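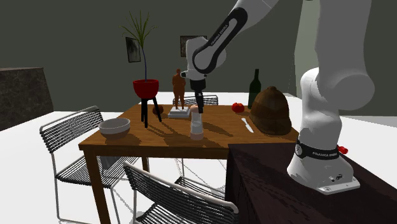 A wooden dining table and a dark wooden cabinet.

Where Does Wood Come From?

Wood is the hard part of a tree. People use it for tables, doors, floors, pencils, guitars and houses. Before it was any of those things, it was alive and full of water.

How a tree makes wood

If you cut straight across a tree trunk, you find several layers.

The outside layer is the bark. It works like skin. It keeps out insects and disease, and it stops the tree from drying out.

Under the bark is a thin layer that carries sugar from the leaves to the rest of the tree. The leaves make that sugar using sunlight, water and a gas from the air called carbon dioxide.

Next comes a layer so thin you would need a microscope to see it well. It is called the cambium (say KAM-bee-um). The cambium makes new bark on its outer side and new wood on its inner side. When a tree trunk gets fatter, the cambium is doing the work.

The newest wood is called sapwood. It is made of tiny tubes that carry water up from the roots. As a tree gets older, the tubes near the middle stop carrying water and fill up with oils and other materials. That older wood is called heartwood. In many trees, such as walnut and cherry, the heartwood is much darker than the sapwood.

Reading the rings

In places with warm summers and cold winters, a tree grows quickly in spring and slowly in late summer. In winter it stops growing. Spring wood is usually lighter in color, and late summer wood is usually darker. One light band and one dark band together make one year.

A stump with 17 rings came from a trunk that was 17 years old at the place where it was cut. A wide ring often means a year with plenty of rain and sun. A narrow ring can mean a dry year, or a year when insects ate the leaves, or a year when bigger trees blocked the light.

In parts of the world where it stays warm and wet all year, some trees have rings that are very hard to see, or no rings at all.

Hardwood and softwood

Wood is sorted into two groups, and the names are confusing.

Hardwood comes from trees with flowers and, in most cases, broad flat leaves. Oak, maple, walnut and cherry are hardwoods. Many of them drop their leaves in the fall.

Softwood mostly comes from trees with cones and needles. Pine, spruce, fir and cedar are softwoods.

The names do not tell you how hard the wood is. Balsa is a hardwood, and it is so light and soft that you can dent it with your thumbnail. Yew is a softwood, and it is tougher than many hardwoods.

From log to board

Larysa Nechyporuk runs the small sawmill in Pelville. Most of her logs are oak and maple from farms nearby. A log arrives with the bark still on, and the first job is to check it for metal. People nail signs and fences to trees, and the tree grows over the nails. One hidden nail can ruin a saw blade.

Then the log is rolled onto the mill and cut lengthwise into boards. The way it is cut changes how the boards look. If the saw goes straight through from one side to the other, many of the boards show wavy patterns and pointed arches. If the log is cut into quarters first, the boards can be cut so they show straight, narrow lines. Those patterns are called the grain.

Nothing much is wasted. Sawdust goes to farms for animal bedding. Bark is chopped up for gardens. The odd-shaped outer pieces are sold as firewood.

Waiting for it to dry

A fresh board is called green wood, even though it isn't green. It is still full of water, and it can be very heavy.

Green wood shrinks as it dries. It shrinks a lot across its width and hardly at all along its length. If you built a table out of green wood, the top could crack or bend, and the joints could come loose.

So the boards are stacked outdoors under a roof, with thin sticks between them to let air through. One common rule is to wait a year for every inch of thickness, so a board 3 inches thick would need three years. Drying can be made much faster in a kiln, a large heated room with fans. In a kiln, thin boards may be ready in a few weeks.

Even dry wood keeps changing a little. It takes in moisture from the air in damp weather and swells. It lets moisture out in dry weather and shrinks. You may have a wooden door at home that sticks in summer and opens easily in winter.

Making something

Tamsin Brunton builds tables in her workshop on the edge of Clolton. She starts by laying out all the boards and turning them over until the grain looks right. She planes them flat, glues them edge to edge and holds them with clamps overnight.

After that comes sanding. Sandpaper has numbers on the back, and a low number means big, rough grit. She starts at 100 and moves up to finer paper. Some small parts are finished with 360, which feels almost smooth when you touch it.

The last step is the finish – oil, wax or varnish. It helps keep out spills and brings out the color. Some makers add a stain first, so pale wood can end up nearly black. You can't always tell what kind of tree a piece of furniture came from by its color.

Try it yourself

Look for a wooden table, shelf or chopping board at home. Find the lines of the grain and follow one with your finger. Then look at the end of the board, where it was cut across. If it is solid wood, you may see curved lines there. Those are parts of the tree's rings.

Words to know

Cambium: the thin layer that makes new wood and new bark.
Grain: the pattern of lines in a piece of wood.
Heartwood: the older wood in the middle of a trunk.
Kiln: a heated room for drying wood.
Sapwood: the newer wood that carries water.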